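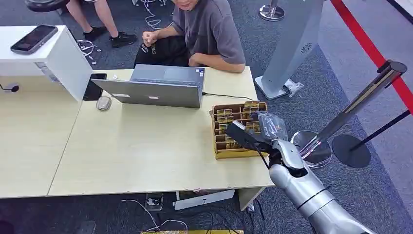

At the table with the laptop

Ostberg Seed Library
Minutes of the members' meeting, 05/12/2021

Chair: Špela Leka

1. Opening
Špela welcomed everyone and was very happy to see so many new faces, including several people from the Benítez Street garden. The minutes of the last meeting were accepted with one fix: the bean we called "Early Purple" is in fact "Fomanon," and the labels have been changed.

2. Seed count
The full count is finished and we are thrilled with it! We have 2,052 packets in the drawers, which beats our goal of 2,000. Tomatoes and beans make up the biggest share, as always. We are still very short on onions, leeks and carrots. Anyone who let a leek go to flower last summer, please bring in the seed, even a spoonful.

3. Germination tests
Paper towel tests were done on the older lettuce and pepper packets. The lettuce did wonderfully and stays in the drawers. The peppers were mixed. One batch of the yellow frying pepper gave nothing at all and will be composted. The others go out marked "sow thick."
There was a good long talk on whether to test parsnip. Most felt parsnip seed should just be fresh every year and we should stop giving it a second chance. Agreed, with two against (both parsnip growers, who will save new seed for us this year, hooray).

4. Catalog
The move to the Starumeo catalog is going well. Every tomato is now entered, with days to harvest and notes from growers. The notes are a joy to read and we would love more of them. Squash comes next. It was asked whether paper lists will still be printed. Yes, one copy will stay in the front drawer.

5. Squash crossing
Last year's zucchini grew into some very odd pumpkins for at least four members. From now on squash seed will be taken only from hand-pollinated fruit, and the packet must say so. Špela will show how to tape the blossoms shut at the July garden visit. It is easy and really fun once you have done a couple.

6. Swap day
The swap will be outdoors, on the grass by the gate. We will bring 15 folding tables and ask people to come with their own envelopes. The $200 for printing and pens was approved. Seedlings are welcome this time too, as long as they are labeled. If it rains we move under the porch and squeeze in.

7. Other business
A member brought in a jar of runner beans grown from her grandfather's line, black and pink and just gorgeous. They go in the drawer as "Benítez Runner" with her permission.
The drawer for herbs sticks. Sandpaper and candle wax will be tried.

8. To do
Squash entries in the catalog: Špela and the catalog group
New labels for the pepper packets: before swap day
Call for leek, onion and carrot seed: goes in the next newsletter

Meeting closed. Leftover basil seedlings were handed out at the door.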